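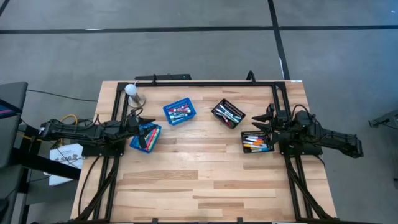 Plisstead is a small company that writes and publishes episode guides for television drama. We started with one serial, a family story set in a port town, which we watched in the evenings and discussed by letter and later by e-mail. Our guides are still made in the same way as the first one: two people watch the same episode separately, make their notes by hand, and compare them only when both are finished. Each character has a color. A page of notes with much red in it usually means an episode where the mother is speaking. After the comparison, one person writes the guide and the other one corrects it.

Reading time: 4 minutes

Print this page | E-mail this page

Who we are

The company was founded in 2000 by Amparo Ortuño and Florencio Goicoechea. Amparo had worked for many years as a subtitler, and she had the habit of subtitlers, to remember who said which sentence and in which room. Florencio taught evening classes in film history and was looking for a text about long serials that he could give to his students. He did not find one that he liked, so he asked Amparo to help him write it. The text was meant to have 20 pages. It grew to 300, and it was our first book.

Today Amparo directs the editorial work and Florencio is responsible for the archive and for the courses. Most of our writers work from home, in different countries, and for many of us English is the second or the third language. Every guide is read by a native reader before it is published. This page was not, and we ask you to be patient with it.

What we publish

An episode guide from Plisstead has always the same parts. There is a summary, which tells the whole story of the episode, including the end. There is a list of the cast in order of appearance. There are notes about the writing, the direction and the music, and a short essay of one or two pages. We do not give stars or points. Readers sometimes ask for them, and we have discussed it many times, but Florencio is against it and Amparo is more against it.

Our archive now contains 1341 guides. The largest part is about drama serials with a continuing story. We have a smaller collection about police series, and a very small one about comedies, which are harder to summarize than one would think. A joke that is explained in the past tense is a sad thing to read.

The guides to Midgate are the ones that most visitors come for. Midgate is a hospital drama of nine seasons, and we have covered all of them, also the fourth season, where the order of broadcasting was different from the order of production. We follow the order of production and we give the other order in a table at the end. If you have watched the series in the order of broadcasting, please begin with this table, otherwise the story of the two surgeons will seem to have a mistake in it.

The Bashir collection

In our sixth year we received the notebooks of a viewer with the family name Bashir, who had written down every evening what was shown, at what time, and what the household thought about it. The family gave them to us with the wish that they stay together. They are not a complete record, and there are summers with nothing in them. For some older serials, however, they are the only description of single episodes that we were able to find. When a guide uses the notebooks, we say so in the first note.

Courses

Every June we hold a course in Gratumden about writing on television. It lasts five days. The mornings are for watching and the afternoons for writing, and in the evening the texts are read aloud to the group. You do not need a diploma to take part, but you need to be able to write a page of English without help. We ask each person to send us a summary of one episode of any series, not longer than one page, together with the application. We read the summaries more carefully than the letters.

Corrections

We make mistakes, mostly in the names of guest actors and in the numbers of episodes. If you find one, please write to us and tell us the title of the guide, the page, and where you found the correct information. Amparo answers these messages herself. A correction is added at the bottom of the guide, with the name of the reader if the reader agrees. Please do not send us recordings, we cannot accept them.

Print this page | E-mail this page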